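Prarkbridge Shared Workshop
Bench check: two-arm table clearing build
Sheet 3, completed 11/28/22

Mark each line OK, FIX or N/A. Comments go under the line they belong to.

MOUNTING

1. Base plates tight to the table, no rocking — OK
Left base had worked loose since the June check. Bolts replaced and marked with paint pen.

2. Table steady with both arms at full reach — OK

3. Reach limits set so the arms can't meet — FIX
Limits are right for the left arm. The right one still has the old values from when it stood 60 mm further out. Run it at slow speed until they are changed.

POWER AND CABLES

4. Emergency stop cuts both arms — OK
Pressed 7 times, stopped every time. The button is on the Jirnport supply box and must stay within reach of whoever is running the session.

5. Cables clear of the joints through the full range — FIX
Both cables have enough slack, but they loop out over the table and could catch on a cup or a peg of the rack. Needs a clip at the second joint on each arm.

6. Plugs and sockets undamaged, no tape repairs — OK 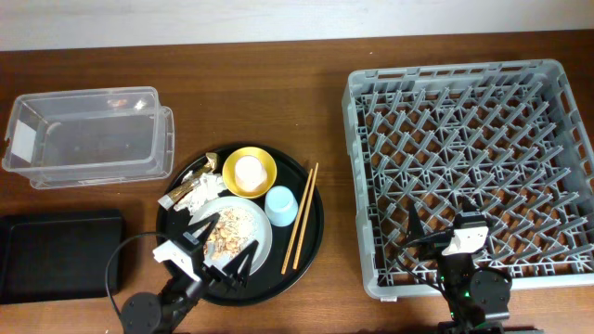 7. Supply box vents clear of dust — OK
Brushed out. The filter is due for a change at the next check.

GRIPPERS

8. Fingers close evenly — OK

9. Grip force set for crockery — OK
Setting is 17 on the MacPherson driver board. Do not go higher with cups or plates. Chopsticks hold fine at the same setting if they are picked up near the middle.

10. Finger pads clean — FIX
Bits of food get into the corners. Wipe down after every session, with the power off.

TABLE ITEMS

11. No chipped or cracked crockery in use — OK

12. Dish rack can't slide when a plate is pushed in — FIX
It moves under a firm push. Rubber feet or a strip of non-slip mat would do.

13. Food waste binned at the end of the session — N/A
Session still to be run when this sheet was filled in.

SOFTWARE

14. Ciltano control program starts with the arms parked — OK

15. Speed cap on after a restart — FIX
It goes back to the default. Set it by hand each time and check it on screen before moving anything.

Lines 3 and 15 to be cleared before anyone runs at full speed. The rest can wait for the next sheet.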